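Notebook, Feb 8, 2026
Kart engine no. 3, second day on the Direlton bench

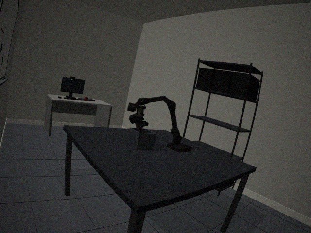
Florian Maillard thinks we should not trust the first pull of any session, and that I must throw away everything before the head temperature is stable. He wrote it in the margin of my last entry, with two lines under it. He also asks why I changed the jet and the exhaust flex on the same day. He is right about the second thing. I will do them separately from now on.

So, again from the beginning. Same Koltis carburetor, same fuel can, same plug. Flex back to the old length. I warmed the engine until the needle stayed still, then made three pulls and kept only the last two.

Old jet: the exhaust gas temperature at the end of the pull was 616 degrees. New jet, one size smaller: 654. The plug looks lighter with the new jet, but I am not sure I read the color well, because the light over the bench is yellow. To look at again in daylight.

Bearing noise at low revs is still there. I listened with the long screwdriver on the case, clutch side and ignition side. It is stronger on the ignition side. Lebrun rebuilt this bottom end in April and it has 1,022 minutes on the counter. For me this is too much already, but the driver wants to keep it for practice days.

Holleck chain: stretched more than I like, replaced. The sprocket teeth are good on one face only, so I turned it around.

Mistake of today: I forgot to open the tank vent, and the engine went lean and stopped in the middle of a pull. That pull is crossed out in the table. No marks on the piston through the exhaust port.

Still to do:
- flex 5 mm shorter, old jet, nothing else changed
- ask Lebrun which clearance he used for the main bearings
- clean the filter on the fuel line
- Florian, please bring back the small torque wrench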